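Mundeck's bird count is back, and so are the big claims. The town says bullfinch sightings rose to 466 this year, up from 72.
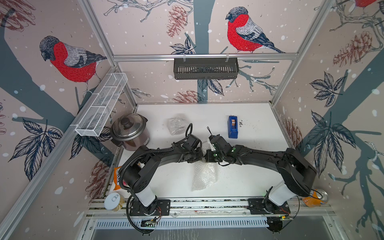 ## Who did the counting?

Grarkthorpe, the firm hired in August, changed the method — three visits per site, where last year there was one. More visits, more birds. Its report spends one line on that.

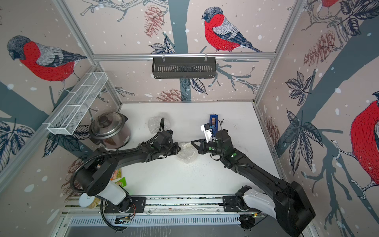

## What's next

The town wants to widen the Peltonen trail on the strength of these numbers. The raw count sheets have yet to be released.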